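Camgate long tray, black – had it since April, verdict below

Bought this for the break room table because the old one warped. Quick review as people keep asking where it came from and I keep forgetting the name.

Short version: good tray. Annoying feet. Would buy again at sale price, not at full.

Ordered through Kocsis, came in 2 days, box a bit crushed on one corner but the tray was fine. No instructions, doesn't need any. Four stick-on rubber feet in a little bag. Stick them on properly the first time, they do not like being moved. I got one crooked and it rocked until I peeled it off and lost half the glue. Superglue fixed it.

Main thing I wanted was something long. Most trays are made for a sofa and a cup of tea. We needed one that runs down the middle of the table and keeps the cups, the plates and the plant off the wood, and still leaves elbow room both sides. The Camgate does that. The Plesa one I tried before was wider and shorter and basically ate the table. Sent it back.

The rim is low. Good for wiping out, bad for spills. A full mug of coffee went over on a Monday morning and most of it stayed in, some didn't. A taller rim would of helped but then you can't slide a plate off the side, so pick your problem. 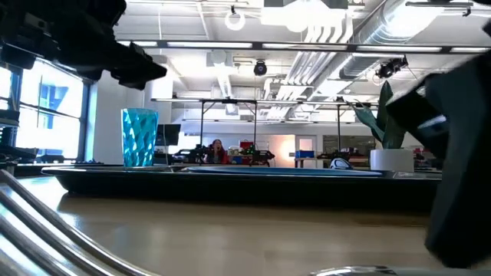 Facilities & Office Services – Shared Spaces Team

Cleaning. Damp cloth, done. Black shows crumbs and dust like crazy, especially sugar. If you're the type who minds, get a lighter color. Do not put it in a dishwasher, it won't fit anyway. We tried a spray cleaner and it left streaks, went back to dish soap.

Scratches – a few. Planters are the worst for it, anything with a rough base. Put a felt pad under yours. I didn't and there's a ring now. Only see it when the plant is moved for watering, so whatever.

Weight: light enough to carry with one hand empty. Loaded, use two, and watch anything tall and narrow because it goes over first. Hajnalka Vida from the second floor carried ours the whole length of the corridor with a full water jug on it and says it flexes a little in the middle. I'd agree. Not scary, just there.

Also looked at the Nillov tray. Nicer finish, proper handles, but over double the price and the sides are so high it's more of a box. Fine for a hallway, keys and mail etc. Not for a table people eat at.

Things I'd change:
Handles, or even just a cutout each end
Feet already attached
A spare foot in the bag

The listing says it has about 2,000 ratings, mostly happy, and the grumpy ones are nearly all the feet. Fair enough.

4 out of 5. Will update if the glue gives up agian.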